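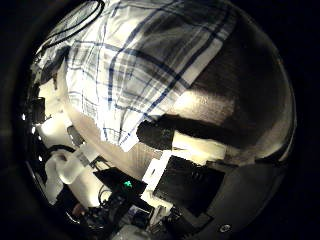 Sânziana Surdu wrote to me after the November talk that a checked cloth is the easiest thing in the house to fold, you just follow the lines. I've been chewing on that ever since!

So, plaid. White with blue checks, the kind you want on a picnic table. She's right that the lines help (I tell beginners to start with checks too). But look at the stripes once the cloth is hanging. They go off on a diagonal, and your eye goes with them.

What I do: ignore the stripes, find two corners, pinch, let it drop. Then line up the hems. I own 27 of these, more than 9 of them plaid, and I still get a crooked one every wash.

(Pass the Tidine cloth around here. Slow down, I rush this bit.)

Creases: smooth from the middle out with a flat hand. Ask who irons. Then on to the Hirkard shelf and napkins, 5 minutes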